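Neleo Court Recorder CR-9

Courtroom and tribunal audio recording unit with log-note software
Supplied and supported by Mustow

The CR-9 is a multichannel recorder for hearing rooms, tribunals, coronial inquests and mediation suites. It captures each microphone position on its own channel, stamps the audio against a single clock and writes two copies of every session at once: one to the internal drive and one to the registry server. If the network link drops, recording continues locally and the server copy is brought up to date when the link returns.
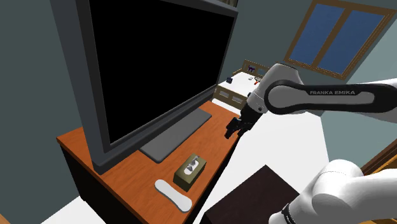 RECORDING AND STORAGE

Each channel is recorded uncompressed and kept separate. A transcript typist can mute the bar table and listen to the witness alone, or bring up the bench when two people speak over each other. Mixed playback is available from the same file, so no second export is needed.

Sessions are sealed at the close of each sitting. Sealing generates a checksum for every channel and a signed manifest listing start, stop and adjournment times. A sealed session can be copied and annotated but not edited. Suppressed portions are handled by access rules — the audio stays in the master and is withheld from any copy issued to a party without leave.

Channels: 9 balanced inputs with switchable phantom power
Local storage: mirrored pair, hot swappable
Power: internal supply with 66 minutes of battery reserve
Mounting: 3 RU rack or under-bench bracket
Network: dual Ethernet, separate recording and management ports
Warranty: 6 years on the chassis, 3 years on the batteries

LOG NOTES

The Flomdale log-note client is included. The clerk or monitor types short entries against the running time, such as appearances, exhibits tendered, witness sworn or affirmed, and rulings. Common entries can be assigned to function keys. Entries are searchable by matter number, speaker and exhibit mark, and selecting an entry starts playback from that point.

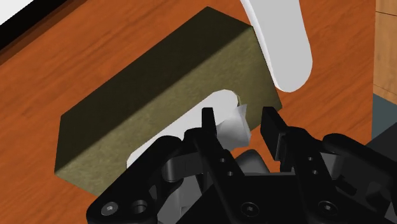
Notes may be corrected until the session is sealed. After that, a correction is added as a new entry beneath the original, with the user name and time. Both appear in the printed log.

The client needs a standard desktop computer and runs without administrator rights. It can be used in a remote monitoring room where one officer looks after several hearing rooms.

COMPATIBILITY

The CR-9 accepts line-level feeds from most installed sound systems and videoconferencing units. Recordings made on the earlier CR-6 open in the current client without conversion. Polák foot pedals are supported for transcription playback; other pedals may work but are not tested.

ORDERING

CR-9 base unit with client licence
CR-9 with Polák pedal and typist headset
Spare battery module
Under-bench bracket

Microphones, cabling and installation are quoted separately after a site visit. Firmware released before April must be updated before the unit is joined to a registry server. Technical enquiries should be addressed to Marek Hrnčiar, Mustow hearing room systems.

Specifications current at Aug 16, 2026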